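Flurnville Table Guide, Section 7: Laying Out the Top (Lamp, Basket, Tray, Blocks)

By Shona MacKinnon

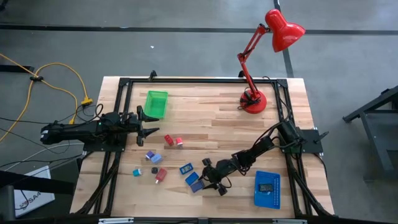 Fig. 7. Red lamp in the back right corner, green basket toward the back left, blue tray at the lower right, blocks out front.

If you've made it through Section 6, your frame is bolted down, the brackets are tight and the table stands on its own legs. Nice work! Now comes the part I like best, which is putting the things on it. I've laid out this top more times than I can remember and I still move the basket twice before I'm happy, so don't worry if yours takes a couple of tries.

Before you start

You'll want a dry cotton cloth, a pencil, the lamp, the basket, the tray and your bag of blocks. Leave 20 minutes for the whole thing if it's your first go.

Butcher block has knots and streaks, and the strips run from pale to a fair bit darker. That's just how the wood comes. Leen Ghanem wrote to me in April worried that her dark strips were stains and she'd been scrubbing at them all weekend (poor Leen, they were never going to budge). Please don't scrub.

Setting out

1. Wipe the top along the strips with the dry cloth. Get right into the corners by the brackets, where sawdust likes to sit.

2. Run your palm over the wood. If you feel a raised spot, give it a light rub with fine sandpaper, wipe again and carry on.

3. Set the lamp base flat on the wood in the back right corner, inside the frame. Turn the base until the cord leaves toward the back.

CAUTION: Leave the lamp unplugged until step 10. The springs on a jointed arm can snap shut on a finger, so hold the arm below the joint when you move it and keep your other hand away from the hinges.

4. Swing the shade up and out past the back of the frame while you lay out the rest. I used to leave mine hanging over the middle and I hit my head on it every single time.

5. Put the basket toward the back left, open side up. You want to be able to drop a block in without stretching, but it shouldn't be so close that you knock it with your wrist. Try a few drops and shift it if you need to.

6. Lay the tray flat at the lower right with the perforated side facing up. Press on each corner in turn. If it rocks there's grit under it, so lift it, wipe, and try again.

NOTE: I treat the tray as the parking spot for whatever small thing I'd lose otherwise. Keys don't belong in there, they scratch. If you have the Adska tray from the older kit, it's a little longer and needs to go in at a slight angle. Works fine!

7. Tip the blocks out gently onto the front center of the wood. Gently! The corners are hard and the top is soft enough to dent, and I have one dent from a very enthusiastic afternoon that I see every day.

8. Spread the blocks with the flat of your hand so that none of them are stacked. Group them by color or leave them in a jumble, whichever suits what you're doing. I like a cluster of blue in the middle and the reds off to the left, but that's only habit.

9. When you're pleased with where the basket and tray ended up, make a faint pencil tick at two corners of each. Joscha Schwerdtfeger suggested masking tape for this and it does show up better, although it lifted some finish on mine after 17 days, so I went back to pencil.

10. Plug in the lamp, switch it on and bring the shade back over the wood. Aim it so the light falls on the blocks and doesn't bounce into your eyes. If you get a hard shadow across the basket, raise the arm a touch and tilt the shade down.

CAUTION: Don't let the shade rest on the basket or the tray. It gets hot and plastic won't like it.

Putting away

Blocks go in the basket first, then lift the basket off the table, then the tray. The lamp can stay where it is, switched off, with the arm folded. Wipe the wood one more time while it's bare.

If something's off

The lamp arm sinks on its own: tighten the knob at the lower hinge a quarter turn. Still sinking, do the upper one too.

The basket slides: stick a small felt dot under each corner.

A block is missing: look along the inside edge of the frame, then on the floor under the table. Replacements come singly, part 954, and you can mix them with the Votau blocks if you don't mind the colors being slightly different.

The top looks dull: it's ready for oil. Take everything off and go to Section 8, and please read the bit about rags before you open the can.

14 shares | 7 comments

Questions about this section? Write to Hiba Saliba at the Flurnville help desk.
© Flurnville. All rights reserved.
Back to top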